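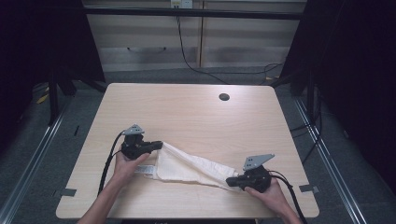 A soft cloth on a light wood table.

Tarkstead's spring concert series comes back this May, and we could hardly be happier to say that clarinetist Marisol Londoño will be opening it with her quartet, playing tunes from their new record, Ciltau — a warm, wandering set she wrote over one long winter at her mother's piano. The quartet last played the Pekach Room six years ago, and folks still bring it up at the bakery!

Tickets are $23 at the door or at Gallardo Music on Main Street, where you can also pick up the record. Doors open at 6, and there are only 70 seats, so do come early if you like to sit near the front. Last year's concerts raised $2,680 for the school band, which went toward new reeds, stands and a very handsome bass clarinet.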